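Part-time Textile Sorter and Mender
Workville Clothing Exchange
Posted: Sep 8, 2018

Hours: 20 per week, spread over four days
Contract: permanent, after a trial period of four weeks
Reports to: Deividas Dzene, workroom manager
Place of work: Latness Road, first floor (there is a goods lift)

About us

Workville Clothing Exchange takes in used clothes and household textiles, sorts them, mends what can be mended and sells them at low prices in our two shops. We also supply free bundles to families who are sent to us by local advice services. Anything that can't be worn or used again goes to a rag merchant.

We moved into the Latness Road building in March. The workroom now has proper shelving and better light, and we have space for a second mending bench. We are looking for one person to join the sorting and mending team. The post is new.

What the job involves

Most of the week is sorting. Bags come up from the ground floor and are emptied on to the sorting bench. You will check each item for stains, holes, missing buttons, broken zips and worn elastic, and decide which of four piles it goes into: shop, mend, bundle or rag. There is a written guide to the piles and you will work beside an experienced sorter until you are confident with it.

The rest of the time is spent on mending and finishing. This means sewing on buttons, closing seams, taking up hems, darning knitwear, removing bobbles and pressing. We don't do tailoring or alterations for customers.
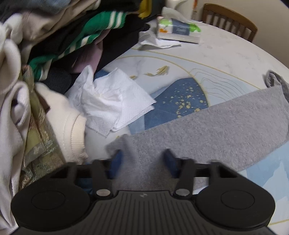 Grey felt-like cloth on a patterned tablecloth.

Household textiles are a growing part of what we handle. Curtains, blankets, table linen and fabric lengths all need to be measured, labelled and folded to a standard size so that they fit the shop shelves. Lengths of fabric over a metre are sold by weight. Smaller pieces are put into craft bags, which are made up on Thursdays.

You will also be asked to:

- keep the thread, needle and button stock in order and tell the manager when something is running low
- fill in the daily sheet, by hand, with the weight of each pile
- help to load the van for the Brolent shop twice a week
- cover the till at Latness Road during lunch breaks, after training
- show new helpers how to fold and label

What we need from you

You should be able to sew by hand neatly and at a fair speed. You should have used a domestic sewing machine and know how to thread it, change a needle and sort out the tension. Overlocker experience is useful but we can teach it.

You need to be able to tell common fibres apart by feel and by reading the care label. A lot of our stock arrives with no label at all, so some knowledge of wool, cotton, viscose and the usual blends will help you a good deal.

The work is done standing for much of the day. Bags can be heavy and there is dust, so please think about this if you have asthma or a wool allergy. Masks and gloves are supplied. We can provide a high stool at either bench and are happy to talk about other changes to the way the work is set up.

We don't ask for formal qualifications. If you have learned at home, in a factory, at college or from a relative, that is fine - we will look at what you can do.

Knitwear

We get more knitwear than anything else between autumn and spring, and the person we take on will spend a fair part of the winter on it. Jumpers and cardigans are checked at the cuffs, elbows and underarms, then mended, folded and stored flat. They are never hung.

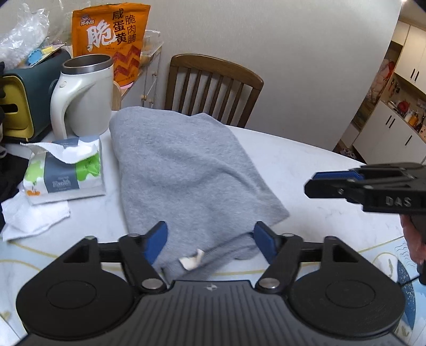

Soft grey knitwear, loosely folded, with its small white tag showing.

If you have your own method for darning or for picking up dropped stitches, please bring an example to the interview. It doesn't have to be invisible. Visible mends sell well in the Brolent shop.

Pay and conditions

Pay details are in the application pack. Holiday is pro rata. Staff may buy from either shop at half the ticket price, after goods have been on sale for one full day. Tea and coffee are free, and there is a small kitchen with a fridge and microwave.

The number 66 bus stops outside the building. There is no staff parking, but bikes can be left in the yard, where there is a covered rack.

The working days are Monday, Tuesday, Thursday and Friday. Start and finish times can be moved a little to fit round school runs or other caring duties - tell us what you need when you apply.

How to apply

Collect an application pack from either shop, or write to Deividas Dzene at the Latness Road address and we will post one to you. Please fill in the form and add a short letter telling us what sewing or sorting work you have done, paid or unpaid. The letter should be no longer than one side. We don't need a CV.

People we want to meet will be asked to come in for a morning. There will be a short talk with the manager and one other member of staff, followed by a practical task: sorting one mixed bag and carrying out two simple mends. All tools and thread will be laid out for you. Bus fares will be paid back on the day if you keep your ticket.

We will reply to everyone who applies, by letter or by phone.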